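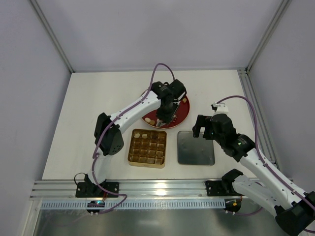
My sister-in-law left Plarnow in January with two suitcases and a dog, and the rest of what she owned came to us to be kept "for a little while," a unit of time her side of the family has never defined. Most of it went into the garage. The kitchen things she wanted looked after properly, and she sent a list, and the list began with the red plate and the gray metal tray. They were to stay together. On a white table, with something in a pale wrapper set out on the plate, they looked like the start of a very small party. I have lived with them long enough to know they are closer to the end of one.

The plate was for guests. The tray was for everything else. These were the rules in her house and now they were the rules in ours, written on the back of a receipt from a restaurant called Xia and stuck to our refrigerator with our own magnet.

Guests got one wrapped thing each, on the plate. If the guest declined it, it moved to the tray, where family could have it. If family didn't have it by evening, it went back to the plate and was a guest's again. My wife explained this to me twice. I asked whether there was a point at which the wrapped thing could simply be eaten. She said that was what the tray was for. I said I had been standing next to the tray at five in the afternoon and had been told it was nearly evening.

We don't get many guests. We live on the far side of Drodesgate, where the bus turns around, and people who visit us have usually fallen asleep. So the same caramel went back and forth between plate and tray for most of the winter. I grew fond of it. I'd come down in the morning and see which side it was on, the way other men check the weather.

Then my mother-in-law came to stay. She is eighty-one and weighs nothing and has opinions on shelf life. She looked at the caramel on the plate and asked how old it was.

"It's for you," my wife said.

"That isn't what I asked."

She declined it. It went to the tray. At supper she watched me look at it.

"Does he want that?" she said.

"He can have it if he likes," said my wife. "It's on the tray."

I'd like to report that I reached over and took it. But you can't move a thing 300 times without starting to feel that it has a job. I said I was full. I had eaten half a potato.

That night I came down for a glass of water and found my mother-in-law in the kitchen in her coat, which she wears over her nightgown because she believes our house is outdoors. She was holding an Oreo. I hadn't known we had any. She'd brought her own, a whole package of them, and had been keeping it in her suitcase under the good shoes.

"Your rules are stupid," she said.

"They're your daughter's rules."

"Which one?"

"The other one."

She thought about this. "She got them from me," she said. "I had three children and one box of candy, and it had to last until the snow was off. You put it on the plate and told them it was for company. You put it on the tray when you felt sorry for them. By then it was always bedtime." She bit the Oreo. "It worked for 40 years. I never meant for anyone to keep doing it."

I asked her what had happened to the candy in the end, when the snow was off.

"I ate it," she said.

She offered me an Oreo and I took it, and we stood there in the dark, getting crumbs on a table that had been kept clean all winter for company. When we'd each had three she picked up the caramel, looked at it from both ends, and put it back on the plate.

"Leave it," she said. "Somebody might come."

In the morning my wife moved it to the tray.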